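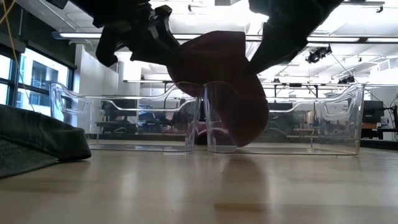 A day at the Gullberg hat works

Gullberg is at the end of the valley road, past the sawmill and the second bridge. I went in July, when the works opens its doors to the public and the parking field next to it fills up by mid-morning. I got there just after nine and had no trouble. People who came at eleven were parking along the road.

The company has made felt hats and caps on the same site for four generations. Most of what it sells now is wool felt, with a smaller amount of fur felt for the dress hats. The Vullska line, which is the one you see in stores, is all wool. Visitors pay at a table in the yard and get a paper map with the buildings numbered in walking order. The numbers on the map did not match the numbers on the doors, so I mostly followed other people.

The wool store

The first stop is the wool store, a long low building that smells strongly of sheep. Bales are stacked on pallets to shoulder height. A guide explained how the wool is sorted by fiber length and why the short fibers are better for felting. We were allowed to handle samples of raw, washed and carded wool. The carded wool comes off the machine as a thin web that tears if you breathe on it.

The carding room itself was running, and it is loud. Take the ear plugs they offer at the door. The web is wound onto a double cone, and then a blade cuts it through the middle to make two loose, oversized hat shapes. Each cone is several times bigger than the hat it will turn into. I had read about this and still found the size hard to believe.

The wet side

Felting and dyeing are done in the building by the river. The floor is concrete with drains in it, and you should wear shoes you don't care about. The cones are rolled in hot water and shrink a little with each pass. Up to 60 of them go into a dye vat together, and the guide said dark colors take the longest because the dye has to get all the way through the felt. If it doesn't, a pale line shows when the brim is trimmed.

There was a board with color samples pinned to it, with the recipe for each one written underneath in pencil. Gray and brown shades took up almost half the board. I asked about this and was told those are the ones customers reorder. 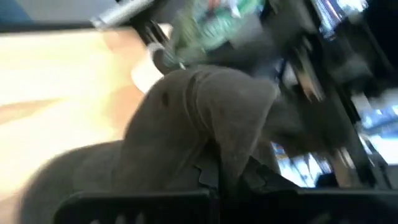 Blocking and finishing

This was the part most people had come for. A damp, steamed cone is pulled down over a wooden block, tied at the base of the crown with cord, and left to dry. The block library takes up a whole wall, and the oldest ones are black from handling. The factory keeps blocks for styles it hasn't sold in decades — a few customers still send old hats back to be reshaped, and the old block is the only way to do that properly.

Brims are done separately on a flat press, then cut, sanded and sometimes stiffened. The sanding makes a fine dust, and the extractor fan over the bench ran the whole time we were in there. Sweatbands are sewn in on machines made by Ogilvie, which the guide said have been repaired so often that there is little left of the originals. The soft caps skip most of these steps. They are cut from flat felt, sewn in panels and turned.

Lunch and the shop

Food was soup and bread from a tent in the yard, plus coffee. The line was long at noon and short at one. There are only 2 restrooms, both behind the office, and that line was longer than the one for soup.

The factory shop sells seconds at a good discount. The faults are mostly small: a dent, an uneven edge, a patch where the dye came out lighter. I bought a gray cap and looked for a while at a dress hat marked down to 100, which is a lot less than the regular price but still more than I wanted to spend. They will steam and adjust a hat for you while you wait, at no charge.

Getting there

The bus from Hilley stops at the second bridge, and it is a flat walk from there. The last one back leaves at five. Children are welcome everywhere except the carding room and the wet side. The tour takes most of the morning if you stop to talk to people, and the shop stays open until four.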